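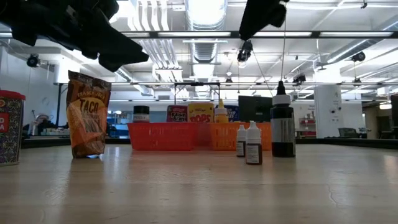

Figure 4. Sorting table with goods and baskets set out, gripper above.

Section 4: Preparing the sorting table and sharing the work

4.1 Scope

This section applies to all staff who set out goods for the Trillura picking cell at the Crichton site. It covers the start of a shift, the placing of goods and baskets, the handling of stoppages and the changes to duties that came into force with the cell. It replaces the sheet headed "Hand sorting, small orders", which should be removed from all folders.

Maintenance of the arm, the gripper and the overhead cameras is covered in Section 7 and may be carried out only by trained technicians.

4.2 Duties before and after the change

Under the former arrangement, one person picked each item from the shelf, checked it against the order and placed it in a basket. The cell now carries out the lifting and placing. The following duties remain with staff:

- choosing which goods are suitable for the cell;
- setting out goods and baskets at the start of each run;
- checking finished baskets against the order;
- deciding what is to be done with any item that has been dropped, crushed or placed in the wrong basket.

The post formerly called "picker" is now called "table lead". Staff who held the former post keep their grade and hours. Each table lead looks after no more than 2 cells at a time. A table lead who is asked to cover more should refer the request to the shift manager before starting work.

4.3 Before the shift

1. Sign in at the Jisent terminal with your own number. Do not work under the sign-in of a colleague.

2. Read the handover notes from the previous shift. If a fault is recorded as open, do not start the cell.

3. Confirm that the status line on the terminal reads HELD. In this state the arm will not move and the table may be approached.

4. Wipe the tabletop with a dry cloth. If there has been a spill, use the cleaner supplied and allow the surface to dry fully.

5. Look along the tabletop for raised splinters or lifted edges. Fine cracks which cannot be felt with a fingertip may be left, but should be entered in the table record.

6. Look at the covering on both gripper fingers. Report any tear or loose edge. Do not tape over it.

CAUTION: Do not touch the gripper fingers unless the terminal reads HELD. A gripper that is still may be waiting for its next instruction.

4.4 Setting out the baskets

7. Place the baskets side by side towards the back of the table, leaving the front clear for goods.

8. Use baskets of different colours for any two orders that are run together. Red and orange are the usual pair. The colour is entered at the terminal and must match the basket on the table.

9. Press down lightly on each basket to make sure that it sits flat. A basket that rocks should be taken out of use.

NOTE: Polished tabletops reflect the ceiling lights and the lower part of anything standing on them. If the terminal shows the message SURFACE UNCLEAR, turn the basket slightly and select Look Again. Do not cover the table with paper or cloth.

4.5 Setting out the goods

10. Stand goods upright with the main label facing the front wherever the shape of the pack allows.

11. Place snack bags where they can stand without leaning on another item. A slightly crumpled bag is acceptable. A bag that will not stand should be packed by hand.

12. Keep cereal boxes and other tall packs at the back, so that they do not hide smaller goods.

13. Leave a gap at least as wide as your hand between bottles. Small dropper bottles need particular care, as a knock to one may bring down those next to it.

14. Check that every cap is firmly closed. This applies above all to squeeze bottles and to bottles with a nozzle.

15. Do not load any item heavier than 1,000 grams. Items above this weight are packed by hand and marked as such on the order.

CAUTION: Glass jars may be run only at reduced speed. Select Glass On Table before the run. The setting applies to the whole table and cannot be limited to a single item.

4.6 Starting and watching the run

16. Step back behind the floor line and check that no one else is within it.

17. Select Start. The arm will pause above the table while the goods are identified. This may take about 40 seconds and is normal.

18. Read the list of goods shown on the terminal. If an item is named wrongly, correct the entry before selecting Confirm.

19. Remain within sight of the table for the first run of each shift. On later runs, table leads may attend to finished baskets, provided that the stop button remains within reach.

NOTE: Staff are not expected to keep pace with the cell. Finished baskets may wait on the side bench until they can be checked properly. The cell will hold by itself when no empty basket is available, and such a hold is not recorded against the table lead.

4.7 Stoppages

20. If an item falls, select Hold and wait for the status line to change before going to the table.

21. Remove the item and check it for damage. A damaged item is recorded as a loss under the code for the cell and never under the name of a member of staff.

22. If the same item falls a second time, withdraw it and pack it by hand for the remainder of the shift.

23. If the arm stops without a message, press the stop button, leave the goods as they are and call the technician on duty. Do not attempt to restart the cell.

CAUTION: Do not reach under the gripper to rescue a falling item. No item handled at this table is worth an injury.

4.8 Records and use of camera pictures

The overhead cameras serve to locate goods and to review stoppages. Under the site agreement dated 16 June 2020, pictures from the cell are not used to measure the speed or conduct of individual staff. Any request to use them for another purpose must be made in writing to Kirsty Purves, Staff Relations, and is shared with the workplace representatives before a decision is taken.

The Brosuline log keeps the last 300 runs for each table. Table leads may read the log for their own table at any time and may add remarks to it. Remarks are read at the monthly review, and a written reply is given to each.

4.9 Training and changes of duty

Staff new to the cell work alongside an experienced table lead until both agree that the training record can be signed. Refresher sessions are held each January, during paid hours.

Staff who prefer to remain on hand packing may ask to do so. Such requests, and questions on any part of this section, should be addressed to Cameron Kinnear, Operations Training.

Continue to Section 5, Checking and closing finished baskets.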